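## Recording a demonstration set for Demska

Each Demska policy is trained on 600 demonstrations recorded with the hand-held grippers.

1. Charge both grippers and start the head camera.
2. Hold the grippers in front of the chest with the marker cards facing forward. Keep both in view for 2 seconds.
3. Perform the task at normal speed, then return to the starting pose.
4. Discard any take in which the markers are lost for more than 65 consecutive images.
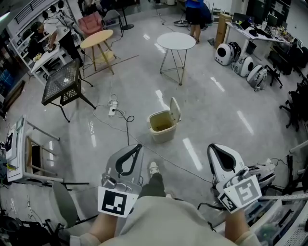 Takes that pass are copied to the Tomar server before training begins. Questions about the procedure should be sent to Hakim Nasution.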